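# Robot bench rules: common questions

**Who can start a run at Clostard?**
Anyone who has signed the bench sheet this month. Visitors from Larnisham sign it too.

**How much force is allowed on glassware?**
Use the glass setting in the Wiltau arm menu. Don't raise it to fix a slip - stop and wipe the finger pads.

**What should be on the bench?**
Only what the run sheet lists. Trays lie flat, and liquids stay away from the outlets.

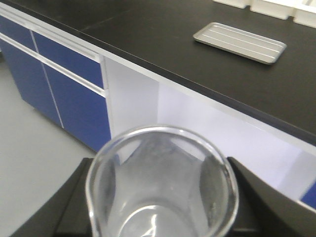
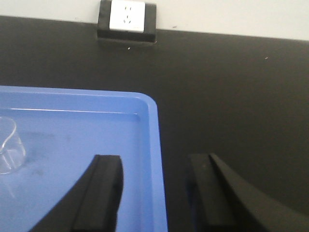
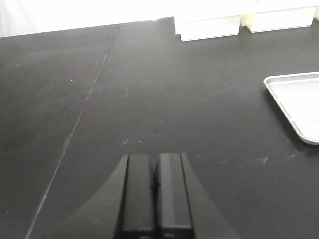 **How often are the fingers checked?**
Every 14 runs, and after any drop. Write the result in the log.

**Can I reach in while the arm is paused?**
No. Pause keeps the motors on. Press stop and wait for the light to go out.

**Something broke. Now what?**
Press stop, leave the pieces where they are and call extension 245. Glass goes in the sharps bin, never the trash.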